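Prenier (software)

Prenier is a free software package for robot arms that carry a small camera close to the gripper. It sits between the camera and the motion planner, and its main job is to decide how far each picture can be trusted while the arm is moving. 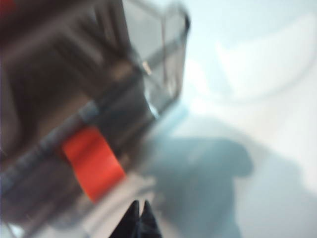
Background

A camera on a moving wrist gives a close view of the fingertips, but it also smears whatever it sees when the arm travels quickly. Strong colours often survive this rather well – a red-orange patch on a dark object, say, can still be picked out when the ridges or steps around it have melted away. Clear plastic and pale worktops are harder, and so is the arm's own shadow, which older programs were rather fond of mistaking for something solid.

The work was begun by Gaétan McIntyre in the town of Droreditz, as a set of small scripts added to an earlier planner called Moldovan. The first public version followed in September, and the scripts were gathered under their present name soon afterwards.

How it works

Each picture is given a blur score from 0 to 21, worked out from the sharpness of its edges and the speed reported by the joints. Anything scoring above 12 is kept for tracking colour but is left out of shape fitting, so the planner carries on with the last good outline until a clearer view comes along. If 14 pictures in a row are set aside, the arm is told to slow down.

A separate part, Ronen, looks after shadows. It uses the known position of the arm and the lamp to guess where a shadow ought to fall, and marks that area as doubtful.

Releases

Version 2 came out on July 29, 2023 and brought a much kinder settings page, along with a replay tool for stepping through old runs. Settings files from the first version have to be converted by hand.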